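We use cookies to remember your preferences and measure traffic. By continuing to browse you accept our cookie policy. Accept | Manage settings

Baskets, Packets and the Bottom Layer: Small-Item Storage at Gercombe

The packing room at Gercombe handles small wrapped goods that arrive mixed and leave sorted. The packing lead, who has run the room since it moved from the Fillel building, agreed to talk on a Friday afternoon after the last outgoing tray had been closed. The conversation dealt mostly with baskets.

The stock list currently holds 234 small items, nearly all of them in flexible packets. Flexible packets do not stack. "A box has a top and a bottom," the lead said. "A packet has whatever shape the last hand gave it. If you put twenty of them in a deep bin, the ones at the bottom stay there until somebody empties it."

The room used deep bins until last September. They were replaced with shallow baskets with perforated walls, ordered through Sosbridge under part number 3517. The lead gave two grounds for the choice. Perforated walls let a person check the fill level from the side, and crumbs and paper dust fall out when the basket is knocked against the edge of a waste can. Solid trays had to be wiped.

Asked about fill level, the lead was specific. "I want to see some of the bottom. Once the bottom is covered all over, people start pressing down to make room, and then you get split seams."

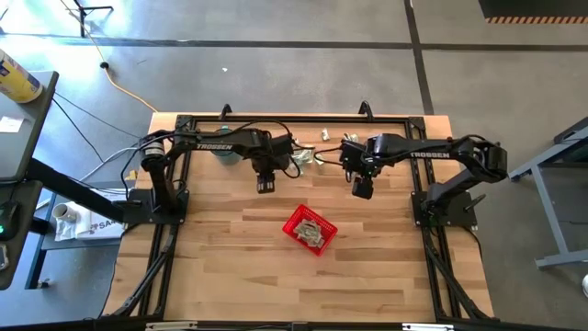
Small red basket with wrapped items on the butcher-block top. A few packets remain outside the basket.

The work surface was a separate decision. The earlier benches had a coated top that packets slid across, and clear film was hard to find on it under the ceiling lights. The wood strip top gives more grip. Its drawback is color. "Tan and brown strips will hide a brown packet," the lead said. "Silver and white show up fine. For the brown ones we put down a sheet of blue paper first."

Baskets are not squared to the bench. New staff tend to line them up with the edge, and the lead does not correct them, but does not do it either. "If it sits at an angle, the angle is usually the one that suits whoever is reaching. I stopped caring about it. I care that it doesn't move while you load it." A small basket with a light load will shift when a packet catches on the rim. The room tried rubber feet, which came off in the wash, and now uses a damp cloth under the basket when the goods are very light.

Packets are picked up by the body. The lead was firm on this point and came back to it later without being asked. Lifting by the crimped end puts the load on the seal, and on the thinner Gunawan film the seal is the first part to fail. Damaged packets go in a round tub kept on the bench, and the tub is emptied at the end of the shift.

Loose scraps are a recurring problem. A torn corner of wrapper looks much like a small packet from a distance, and both end up in the basket if the bench is cleared with a sweep of the arm. The written procedure calls for items to be placed one at a time and for scraps to be removed last. "It's slower for the first hour," the lead said. "After that you aren't picking trash out of a basket you already labeled."

The next change planned is to the labels, which are now tied through the wall holes with string. The string frays. A clip version is on order, in two widths.

Related articles
- Choosing a bench top for light packing work
- Perforated or solid: washing times for small baskets
- Why we gave up on deep bins
- Labels that survive the wash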